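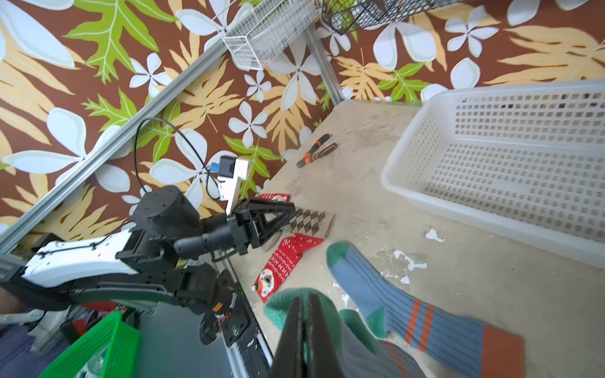 Socken verschwinden, das ist bekannt, und in den meisten Haushalten wird dafür die Waschmaschine verantwortlich gemacht. Meine hatte nach elf Jahren den ersten Termin beim Monteur, und in der Türmanschette fand sich eine Büroklammer. Die Socken stecken in Bettbezügen, hinter der Heizung, im Ärmel eines Pullovers, der seit Mai im Schrank liegt. Wer sie vorher abfangen will, braucht einen Korb, in den man hineinsehen kann: groß, weiß, Kunststoff, rundum gelocht, die Öffnung nach oben. Der geflochtene mit dem Leinenfutter ist hübscher, ich weiß, und er verschluckt alles, was kleiner ist als ein Geschirrtuch. Drahtkörbe gehen auch, solange niemand Feinstrumpfhosen trägt.

Dann das Sortieren. In Zeitschriften gibt es dafür ein System mit vier Fächern und Etiketten in Schönschrift. Ich habe zwei Haufen: »60 Grad hält das aus« und »lieber nicht«. Schwarze Sachen bilden gelegentlich einen dritten, wenn ich mich gerade für einen ordentlichen Menschen halte. Socken kommen auf links gedreht in die Trommel, der Schmutz sitzt schließlich innen, und die Bündchen leiern weniger aus, wenn man sie beim Ausziehen nicht zu einer Wurst rollt. Meiner Familie erkläre ich das seit Jahren. Die Würste werden fester.

Wäschenetze sind ihr Geld wert, aber nur halb gefüllt. Ein pralles Netz wird in der Maschine zum Ball, der außen sauber ist. Meins heißt Stikach, hat einen Reißverschluss mit Gummilasche und hat mehrere Urlaube überstanden. Das Vorgängermodell öffnete sich regelmäßig im Schleudergang, was den Sinn der Anschaffung etwas schmälerte. 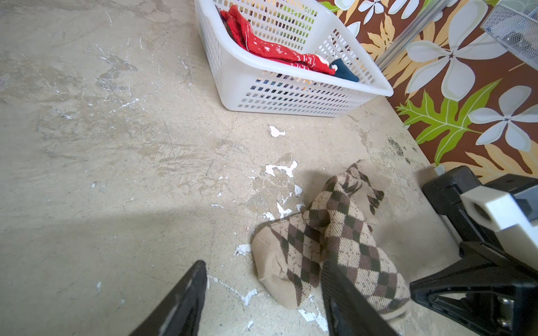 Zur Dosierung: Auf der Packung steht eine Menge, und diese Menge hat jemand festgelegt, der Waschmittel verkauft. Bei weichem Wasser und Wäsche, die bloß getragen wurde, nehme ich knapp die Hälfte. Wenn die Handtücher nach ein paar Wochen muffig werden, einmal leer bei 76 Grad durchlaufen lassen (falls Ihre Maschine so etwas Krummes anbietet; meine tut es, sonst eben die nächste Stufe darüber). Weichspüler lasse ich weg. Frottee saugt danach schlechter, und der Duft »Frühlingswiese« hat mit den Wiesen, die ich kenne, wenig gemein. Auf denen stehen Kühe.

Gallseife gehört auf den Fleck, bevor man Kaffee kocht, und nicht erst hinterher, wenn man sich wieder an ihn erinnert. 30 Minuten einwirken lassen, auswaschen, fertig. Bei Rotwein hilft kohlensäurehaltiges Wasser ganz ordentlich. Salz hilft vor allem den Leuten, die danebenstehen und auch etwas beitragen möchten. Josiane Cordier hat mir einmal geschrieben, bei Kugelschreiber nehme sie Haarspray; bei mir wurde daraus ein blauer Rand mit gutem Halt. Seitdem Spiritus, auf ein Tuch, von der Rückseite her tupfen, vorher an einer Naht testen.

Getrocknet wird auf dem Ständer, Socken immer paarweise an der Spitze geklammert. Das kostet beim Aufhängen etwas Geduld und spart beim Zusammenlegen eine halbe Radiosendung. Der Ständer von Lutthorpe, den ich im Frühjahr für fast 200 Euro nicht gekauft habe, hätte beheizte Stäbe gehabt. Mein alter steht am offenen Fenster und ist auf seine Art ebenfalls witterungsabhängig.
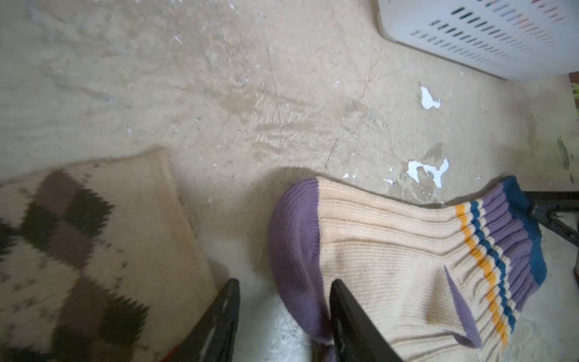 Rubrik: Flicken und Aufheben

Einzelsocken werfe ich frühestens nach einer Jahreszeit weg. Bis dahin liegen sie in einer Schachtel über der Maschine, und 2 Mal im Jahr wird die Schachtel auf dem Bett ausgekippt. Die Trefferquote ist bescheiden, die Wiedersehensfreude groß. Was übrig bleibt, eignet sich zum Staubwischen zwischen Heizungsrippen (Hand hinein, los), als Hülle für Christbaumkugeln oder, mit Reis gefüllt und zugeknotet, als Wärmekissen. Dafür nur reine Baumwolle nehmen und beim Erwärmen danebenbleiben.

Löcher an der Ferse stopfe ich noch, Löcher am großen Zeh nicht mehr. Irgendwo muss man Grenzen ziehen. Zum Stopfen reicht eine alte Glühbirne als Unterlage, wenn man noch eine hat, und Garn, das eine Spur dünner ist als die Socke. Nicht zu stramm ziehen, sonst läuft man auf einer Erbse.

Wer das alles umgehen will, kauft nur noch gleiche Socken in einer Farbe. Das habe ich im Winter versucht, mit Festia in Dunkelgrau. Nach der vierten Wäsche gab es davon elf verschiedene Dunkelgraus.

Carola Ehlers

30 Kommentare · 76 Mal geteilt

Kontakt | Impressum | © Haushalt mit Ehlers | Nach oben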